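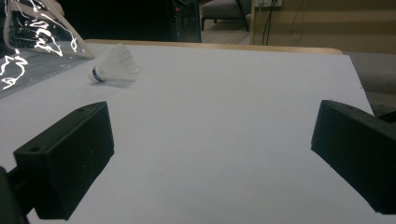 MECH 2106 Handling Soft and Awkward Things
Week 9 handout: picking up a shuttlecock

Welcome back, everyone. Last week was foam blocks and most of you had them sorted before the break, so this week we get to the fun one. A shuttlecock is a lovely object for a two-finger gripper because it has a firm end and a fragile end, and the gripper is perfectly happy to grab either.

Before the lab

Read the Elthorpe notes on contact and friction, at least as far as the section on curved surfaces. Have your calibration file from Week 8 with you. If your group lost theirs, come at 2 pm and redo it – it takes one coffee.

The object

The cork is rounded, so flat fingers touch it over a very small patch. Close a little off centre and it rolls away from you. The skirt has much more area to grab, but feathers bend and then they snap, and a bent feather changes how the whole thing sits in the next grasp. Lying on its side, a shuttlecock also rests at a tilt, with the cork and the rim of the skirt both touching the table. Your approach angle has to allow for that.

White feathers on a white table are hard going for the segmentation code too. The shadow is faint and the edge of the skirt goes soft. Have a look at your own recordings and see how much of the skirt you'd be confident drawing a line around. Then run the Groletti mask tool over the same recordings and compare. I love this part, the mask sometimes finds the cork and decides the feathers are table!

In the lab

Start with the hand-held gripper. Each person records demonstrations until the group has 106 good ones. Vary where the shuttlecock lies and which way the cork points. Approach slowly, pause just before you close, lift straight up, and put it down at the marked spot without dropping it.

Keep the bad ones as well, in a separate folder with a word or two on what went wrong (rolled, crushed, missed, dropped). We'll use them in Week 10 and they are often more interesting than the good ones.

Once you've got your set, train with the Aquino starter script. Leave the batch size alone and set the steps to 1,000 for the first run. Go up only if the loss is still falling nicely at the end.

Things to try if you have time
Grasp at the band where the cork meets the skirt.
Put thin rubber on the finger faces. Does the cork still roll?
Stand the shuttlecock on its skirt and see what your policy makes of it.

What to hand in

One write-up per group, 400 words at most, plus a plot of grasp success against cork direction. Label your axes, please. Tell me which grasp you settled on and what it cost you. Upload it to the Tratdale folder by 5 pm the day before our next lab.

Marks are for the reasoning, so a policy that fails in a way you can explain will do very well.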